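Inicio | Preguntas | Temas | Normas de la comunidad | Acceder

Temas: Escultura, Exposiciones, Préstamo y transporte de obra

Plazos y documentación para exponer esculturas de alabastro en una sala municipal

Noelia Aguirre

Buenas tardes. Me dirijo a esta comunidad en nombre de una asociación de escultores que ha sido admitida para exponer en la sala Paredes durante el mes de marzo. Presentaremos 10 piezas de alabastro de formato medio, todas ellas propiedad de sus autores. La sala nos ha remitido un modelo de contrato de cesión temporal en el que figuran dos puntos que nos suscitan dudas.

El primero es el seguro. El contrato exige cobertura «clavo a clavo», pero no indica quién debe contratarla ni sobre qué valoración. El segundo es el informe de estado de conservación, que debe entregarse firmado antes del montaje. Ninguno de nuestros socios ha redactado uno y desconocemos si puede firmarlo el propio autor. Agradecería cualquier orientación de quienes hayan tramitado expedientes similares. 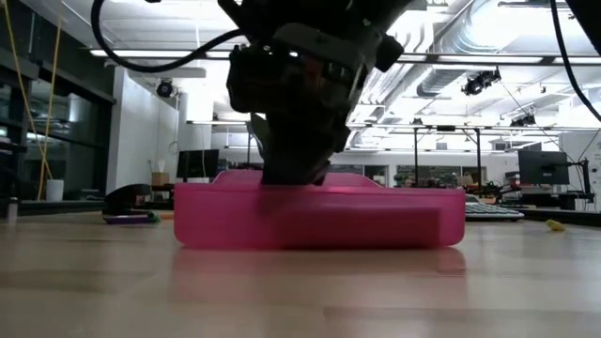
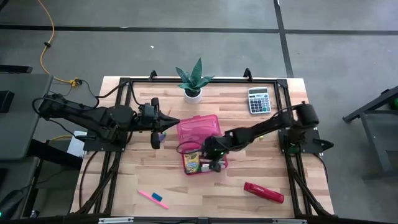
Respuestas

Hala Khasawneh

Estimada Noelia:

En relación con el seguro, la expresión «clavo a clavo» significa que la obra queda cubierta desde que se retira de su ubicación habitual hasta que se devuelve a ella, incluidos los traslados, el almacenaje y el montaje. Lo habitual es que lo contrate la entidad organizadora, pero no puede darse por supuesto. Conviene solicitar por escrito que el contrato identifique al tomador y que se adjunte el certificado de la póliza antes de la recogida. La valoración la propone el autor, pieza por pieza, y debe ser coherente con sus ventas anteriores.

En cuanto al informe de estado, el autor puede redactarlo si las bases no exigen un conservador titulado. Debe recoger, para cada obra:

- Título, autor, año, material, dimensiones y peso.
- Fotografías generales y de detalle, con fecha.
- Fisuras, vetas abiertas, desportilladuras y reparaciones anteriores.
- Sistema de anclaje a la peana, en su caso.

En el alabastro es importante distinguir la veta natural de la fisura, pues de lo contrario cualquier reclamación posterior resultará discutible. El informe se firma a la entrega y se coteja de nuevo a la devolución, con firma de ambas partes.

Respecto de los plazos, en la última colectiva que coordiné en el centro Trosidlow se nos pidió la documentación con 30 días de antelación. Recomiendo iniciar los trámites unos 90 días antes de la inauguración.

Bemel

Coincido con lo anterior. Añado que pregunten por la carga máxima de las peanas de la sala. A nosotros nos rechazaron dos piezas por el peso el mismo día del montaje. El contrato tampoco lo mencionaba.

Plurkach

El seguro lo paga siempre el ayuntamiento.

Hala Khasawneh

Debo matizar la respuesta precedente: depende de las bases de cada convocatoria. En varias salas municipales lo asume el expositor.

Contacto | Aviso legal | © Comunidad de ayuda para artistas y salas | Volver arriba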